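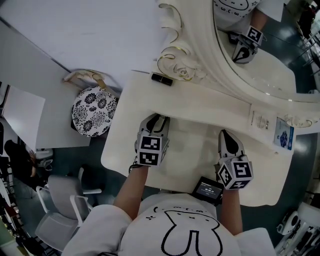
Which of the two hand-held grippers is the better one for small things lying on a dressing table? The Trukel, by a modest margin, so long as whoever holds it is given time to get used to the spring.

Home | Contents | Previous section | Next section | Print this page | E-mail to a colleague

4.2 Comparing the two fingertip sets

We came to this part of the work rather later than we had meant to, and I am grateful to Zewditu Yilma for her patience while the second set of fingertips was being made at Isesau. Both sets fit the same grey body, and both were used in pairs, one gripper to each hand, with the marker cubes left in place throughout (Figure 3). The Trukel tips are the softer; the Painemal tips are stiffer and keep their line better when pressed against a flat top.

The vanity table was a kind of setting we had wanted for some time. A lipstick tube lying on its side close to the foot of a mirror asks a good deal of a gripper – the fingers must come in low, and there is little room behind the object to correct a poor approach. The mirror brings a difficulty of its own, in that a marker cube may show up twice, once on the gripper and once in the glass, and our tracking software had to be taught to let the second one go.

We kept 118 recordings from the February sessions at Grellness. Of these, 17 needed a second attempt with the Painemal tips and 16 with the Trukel, which is hardly a difference to build a house on. The wearers' remarks were more telling, and nearly all of them found the softer tips kinder to work with when both hands were close together.

Figure 3. Two hand-held grippers with marker cubes in use at the vanity table, with the lipstick tube near the base of the mirror.

Reader comments

Did you try covering the mirror? We had no end of bother with reflections in our kitchen recordings and gave up in the end with a tea towel.

Very glad to see the wearers' opinions given some room. More on hand fatigue in the next version, please!

Is the spring the same in both sets? I couldn't find it in section 3.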